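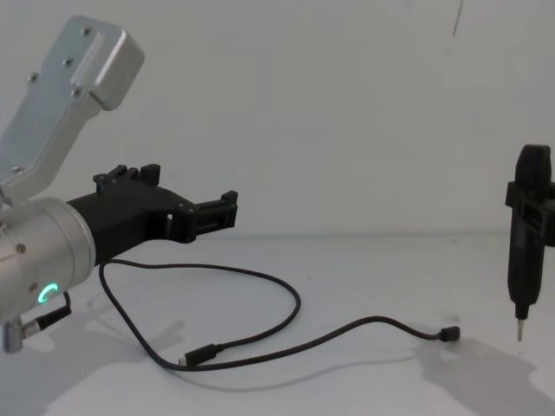
Lularero comes out in November, and the lead designer at Firnska has been up since five. Third coffee. We talk over a bad line, and twice it drops out completely.

The game is an online role-player set in Lelton, a flooded trading city. No classes. You pick up a trade, drop it, pick up another. "People kept asking me what the tank is," the designer says. "There's no tank. There's a guy with a ferry."

There are 104 trades at launch. The first plan had more. "We had 757 on a spreadsheet. Candle maker, eel counter, I don't know. Half of them were the same job with a different hat." 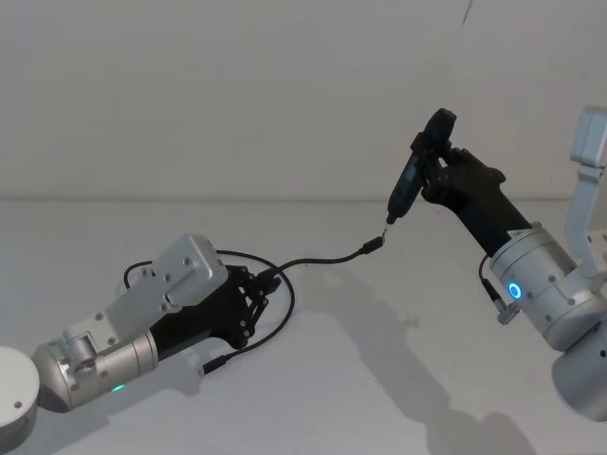

Combat came in late, and only after the first closed test. Players had been hitting each other with oars anyway, so the team gave the oars damage numbers. "Then everbody wanted swords. So, fine. Swords."

Group size tops out at 80, for the harbor raids. I played one of those. Loud, messy, no idea who was healing me – good fun. Lag was bad near the docks.

"Yeah, the docks," the designer says. Long sigh. "We're on it. Too many boats in one spot."

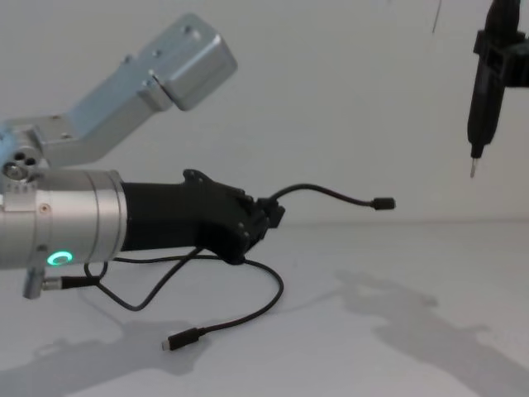
Two arms over the white tabletop.

Money next. Monthly fee, no shop. Is that still possible? "Ask me in a year. I hate shops. I quit Bajwa over a shop." Bajwa being the studio's older game, which the designer left and then came back to. No hard feelings, apparently.

And solo players? Plenty to do, I'm told. My own character reached the second island alone, mostly by selling rope. Slow, but I didn't mind.

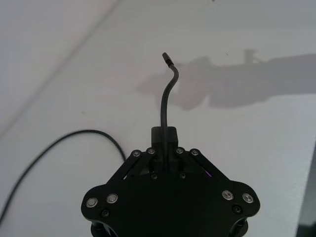
What's still missing

Guild halls. Mounts, sort of – you can ride a barge. A proper map, which testers have asked for in 779 seperate forum posts. "I've read them all," the designer says. "The map is coming. Not at launch. Please stop writing."

Then the line drops a third time, and I get a text: build's broken, gotta go.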